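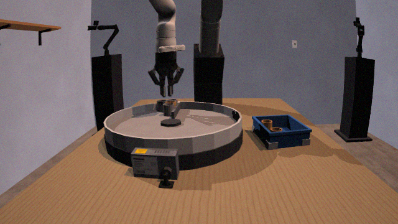
# Cup sorting cell, simulation set (README)

Project: Heden
Maintained by: the packing support group at Trurum, Drenitz site
Last edit: April 10, 2025

## What the set is for

At Drenitz we pack small cups by hand. Cups arrive on a round tray, a person picks the orange ones and puts them into a blue bin, and the grey ones stay. The work is light but it is the same movement for a whole shift, and many of us have pain in the wrist after some years. The company wants to give this station to a robot arm. Before any real arm is bought we made the station in simulation, and this folder holds the recorded episodes.

I worked at the station before I moved to the support group, so I write this file also for my colleagues on the floor, and not only for the people who will train the model.

## Contents

- `episodes/` has more than 1,000 recorded runs, each in its own folder
- `layout/` has the start positions of the cups
- `views/` has still renders from different cameras
- `notes/` has comments from the floor, in the language in which they were written

The start positions are of 11 kinds. In some of them the cups stand close together at the back of the tray, and these are the difficult ones, as the fingers have little place to go in. 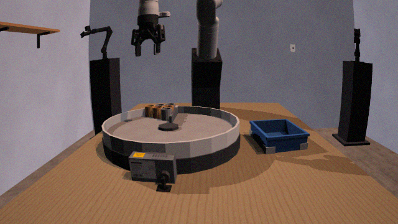 ## How the station is arranged

The main arm is mounted behind the tray and works from above with a black gripper. The tray, the bin and the grey box keep their places through the whole set. The small black arms on the pedestals do not take part in the task. They are in the model because the room model has them, and you can ignore them in training.

The tray has a divider bar and a hub in the middle. Please do not remove these from the model to make it easier. The person who packs has to reach around them, and the robot must do this too.

An episode is counted as finished when all orange cups are in the bin and no grey cup was moved there. A cup that lies on its side in the bin is accepted. A cup that stands on the bin rim is not.

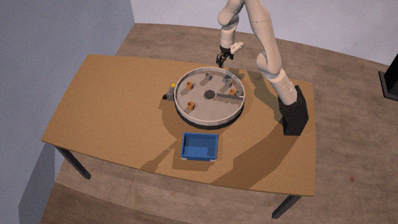 *Overhead side view, three orange and three grey cups on the tray, bin empty.*

## What changes for the people

This part was asked for by the floor, so I keep it in the README where everybody can find it.

There are 14 persons who rotate through the station now. According to the plan, nobody loses the contract. One person per shift will watch the cell, bring new trays, take away full bins and help when a cup is stuck. The others go to inspection and to the packing of mixed orders, where the hands are still needed.

My own opinion is mixed. The wrist problem is real and I am glad if it becomes smaller. But to watch a machine for eight hours is also tiring, in another way, and we asked that the watching place rotates every two hours. The answer from management was yes for the trial period. For the time after it we have no answer yet.

Training for the watching place takes 13 hours and is paid as normal work time. It was prepared together with Ekinci, who will also do the service of the cell.

## Known limits

- The cups in simulation are all the same size. In real deliveries they are not.
- The light does not change during an episode. At the real station the afternoon sun comes on the tray.
- Two folders in `episodes/` have no end file. I leave them in until I know why.
- The speed of the arm is set higher than the safety people will allow next to a person. Do not use the episode times to calculate output per shift.

## Use

The set is free to use inside Trurum and at Ekinci. If you want to give it to somebody else, write first to the support group.

## Comments (4)

**packline2**
Thank you for writing the part about the rotation. Can you add if the night shift has the same rule? We heard different things.

**support group**
Yes, same rule on nights. I will put it in the text with the next edit.

**m_inspect**
I tried the views folder and I can't open the last file on the office computer. The others are fine.

**oldstation**
Please test with chipped cups also. We get them every week and they don't sit straight on the tray.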